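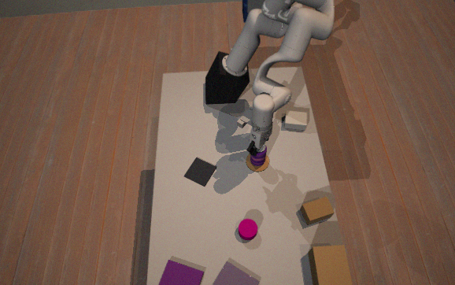

How does a robot learn to stack things?

Think back to when you learned to tie your shoes. Somebody probably showed you, and then showed you again, and then you had a go and got it in a knot. Robots that learn are a little like that, except they need far more showing than you did!

At a small lab called Toma, Aurelia Anghel and Nele Hermans are teaching a robot arm to pick up a block and set it down on another one. They began last November, and they began inside a computer. The arm, the table and even the wooden floor are all drawn by a program called Urnska, a bit like a video game. In a pretend world you can drop a purple cylinder as many times as you like and never once have to crawl under the table to fetch it.

Each time the arm does the job from start to finish, the computer saves it. One saved try is called an example. It holds pictures of the table, and it also holds numbers that say how every joint was bent and whether the fingers were open or closed. Nele steers the arm herself with a hand controller, and on a good morning she can make 37 examples before lunch (then she has to shake out her thumbs).

Now comes the part that surprises people. Before every new try, the program moves everything to a new spot. The boxes turn a little, the flat tiles slide somewhere else, and the colors may change too. Why go to all that bother? Well, suppose the cylinder always stood in the same place. The robot could learn "go to that place and squeeze" without ever learning to look, and the day you moved the cylinder it would squeeze the air.

Mistakes get sorted as well. Aurelia watches the tries again and puts a label on each one, "worked" or "didn't work," so the computer knows which ones to copy.

You can try this at home with a friend. Put 6 small things on a table and close your eyes. Your friend tells you how to move your hand — left, forward, down, squeeze — until you have picked one up and set it on top of another. Write down every word your friend said, and you have made an example of your very own. Then mix everything up and start again!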